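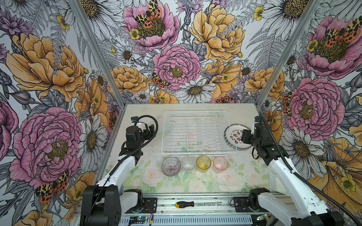
Section 2: Hanging Prendale Large-Flower Wallpaper

Welcome back, and well done if you have already worked your way through Section 1, which covered filling, sanding and washing down. We know that part is no fun at all, and plenty of people (our own Margit Kun included, who has been papering rooms since before she could drive) would happily skip it. Please don't. A big flowered pattern is forgiving of a great many things, but a lump of old filler under a pale background will catch the light every evening for as long as you live with it.

This section takes you from bare, primed wall to finished room. Read it all the way through once before you open the paste, ideally sitting down with something to drink.

Before you begin

Check the batch number printed on the label of every roll. All of them should match. If one doesn't, leave its wrapper on and call the store, where they will swap it for you. Rolls from different batches can look like twins on the table and like distant cousins on the wall.

You will need:
Prendale wallpaper, all from one batch
Flaro paste powder, one packet
A clean bucket and a stirring stick
A pasting roller and a small brush for edges
A Kerekes smoothing brush, or any soft wide one
A plumb line or a long level
A pencil, a tape measure, sharp scissors and a knife with plenty of fresh blades
A sponge and a second bucket of clean water
A steady stepladder

Walls should have been given a coat of Movham primer and left overnight. New drywall drinks paste at an astonishing rate, so give it a second coat and another night.

CAUTION: Turn off the power to the room at the breaker before you loosen any outlet or switch cover, and leave it off until the covers are back on and the wall around them is dry. Work by daylight while the power is off.

Choosing where to start

With a small pattern you can begin in any old corner. With large flowers it is worth spending half an hour deciding where the biggest blooms will land. Unroll a length, hold it up with a helper, and step back to the doorway. Most people like a full flower head near the middle of the wall they see first on coming in, and are quite content to let the cut ones fall behind a door or a bookcase. Jenő Simon, who drew several of our patterns, likes a flower sitting slightly off center, and you may find that you do too. There's no wrong answer here, only the one you'll be looking at over breakfast!

Once you have decided, work outward from that first strip in both directions, finishing in the least noticeable corner of the room.

Mixing the paste

1. Pour 1000 ml of cool water into the clean bucket.

2. Sprinkle in 175 g of Flaro powder a little at a time, stirring the whole while. If you tip it all in at once you will get dumplings, and no amount of stirring will get rid of them.

3. Let the paste stand until it has thickened, then stir again. It should drop off the stick in soft blobs. If it runs like milk, add a little more powder. If the stick stands up by itself, add a splash of water.

Note: Mixed paste keeps until the next day if you press plastic wrap down onto the surface. After that, throw it out and mix fresh.

Hanging the first strip

4. Measure the wall from ceiling to baseboard and cut your first strip with a hand's width to spare at both the top and the bottom. Write "TOP" lightly in pencil on the back. You will think you can't possibly hang it upside down. People do, especially with flowers that face every which way.

5. Drop the plumb line and mark a straight vertical on the wall with light pencil ticks. Don't trust the corner, the window frame or the door frame, as very few of them are truly upright, and an older house may not have a straight line in it anywhere.

6. Roll paste onto the wall, a little wider than the strip. Use the small brush along the ceiling and into corners.

7. Lift the strip to the ceiling, line up its edge with your pencil ticks, and let the rest hang down. Smooth from the middle out toward the sides, then downward, chasing the air ahead of the brush.

8. Crease the paper gently into the ceiling line and the baseboard with the back of the scissors. Trim with a new blade. Change the blade the moment it starts to drag.

9. Wipe any paste from the face of the paper with a damp sponge, dabbing lightly. Rinse the sponge often.

Matching the next strip

10. Hold the next length dry against the first and slide it up or down until the stems and petals run across the join. Mark it, add your spare at each end, and cut.

11. Paste the wall, hang the strip, and slide it up to the first until the edges just kiss. They should never overlap. Match the pattern at eye level first, since any tiny drift near the ceiling or the floor will go unseen by everyone but you.

Note: Keep your offcuts, even the silly little ones, until the whole room is done. A single leaf may be just the piece you need over a door.

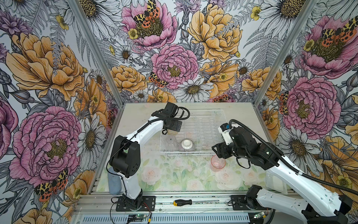

Large-scale flowers and spotted moths carried across a back wall and both side walls.

Turning a corner

12. Measure from the last strip to the corner at the top, middle and bottom. Take the widest of the measurements, add a finger's width, and cut the strip lengthwise to that size.

13. Hang it so the extra wraps around onto the next wall, and brush it well into the corner.

14. Drop a fresh plumb line on the new wall and hang the remaining piece to it, letting it cover the wrapped edge. You will lose a sliver of pattern in the corner. It looks alarming from the ladder and very ordinary from the sofa.

CAUTION: Don't stretch the paper to force a match. It will shrink back as it dries and leave a gap.

Drying and aftercare

Leave the room at its usual temperature with the door ajar. Small bubbles generally flatten as the paste dries, so go to bed and resist poking at them. Any that are still there after 2 days can be slit with a fresh blade, fed a dab of paste on a fine brush, and pressed flat.

Dust now and then with a dry, soft brush. For sticky fingerprints, use a barely damp cloth and no cleaning spray.

If a seam lifts, see Section 3, Repairs.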